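Careers > Funeral Services > Obituary Records Clerk

Volberg Memorial Services seeks a part-time records clerk for its Ranov office, starting in June.

The clerk checks death notices against the registration form, confirms spelling and dates with the family, and lodges copy by 3 pm. Standard notices run to 200 words, extended notices to 625. Older entries in the Mahmoud index - mostly cemetery cards - are to be keyed at 100 per week.

Applicants need accurate typing and a current driver's licence. Knowledge of the Fustusden filing system is useful but can be taught. Send a résumé and one page of edited copy to Mavis Tran, quoting position 215. References are called after interview.

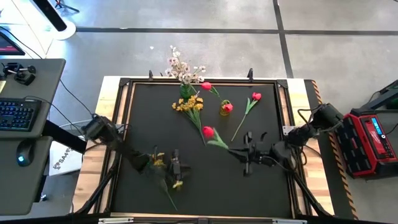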